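Ticket 188 — Bacs de tri Zaltent : les fils ressortent et les couleurs se mélangent
Statut : résolu
Ouvert par : Taha Ramadan
Catégorie : rangement / petit atelier

Message initial
Bonjour à toute l'équipe ! Je range enfin mes chutes de fil électrique et j'adore déjà vos petits bacs (ils s'empilent tellement bien, quel plaisir). Seul souci : dès que j'y mets un fil de plus de 30 cm, il se détend et saute par-dessus le bord. Je retrouve du bleu dans le rouge, du rouge dans le noir, et le tiroir ne ferme plus. Est-ce qu'il existe un couvercle ? Avant, tout vivait dans une vieille boîte de thé Tetley, c'était pire, mais au moins ça fermait !

Réponse du support, 10 h 12
Bonjour Taha, merci pour ce message, on sent que le chantier avance ! Pas de couvercle pour ce modèle. Deux questions : vos fils sont-ils souples ou rigides ? Et les mettez-vous en boucle avant de les poser dans le bac ?

Taha Ramadan, 10 h 40
Souples pour la plupart. En boucle, euh… non, je les jette dedans en boule. Je vois où vous voulez en venir.

Réponse du support, 11 h 05
Essayez ceci :
1. Videz tout sur la table et séparez par couleur.
2. Gardez les bouts courts en vrac, dans le bac le plus fermé.
3. Enroulez les longs autour de 2 doigts, sans serrer.
4. Bloquez chaque boucle avec un tour de ruban Tesa, en repliant le bout pour le décoller facilement.
5. Posez les boucles à plat.

Taha Ramadan, 14 h 30
Je suis en plein dedans et c'est génial, j'aurais dû m'y mettre depuis des mois ! Les rouges sont dans le bac blanc, en vrac, certains déjà dénudés au bout. Le grand bac bleu-vert attend son tour, et le long fil noir s'étale encore sur la table.

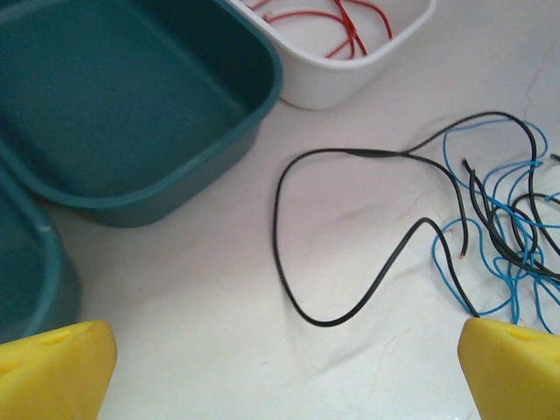 Pour lui, deux doigts ne suffisent pas, la boucle devient trop épaisse et le ruban glisse. Je l'enroule autour d'un gobelet ?

Réponse du support, 14 h 52
Excellente idée, le gobelet ! Faites des tours larges et mettez deux morceaux de ruban, face à face. Si le fil a gardé de mauvais plis, lissez-le d'abord entre le pouce et l'index.

Taha Ramadan, 17 h 20
Ça tient ! 12 boucles rangées et le tiroir ferme — du premier coup. J'ai écrit la longueur sur chaque ruban tant que j'y étais. Prochaine étape, le carton de rallonges Aydoğan, mais j'ouvrirai un autre ticket si ça coince. Merci mille fois !

Note interne : ajouter l'astuce du gobelet à la fiche d'aide des bacs. Ticket clos à 17 h 30.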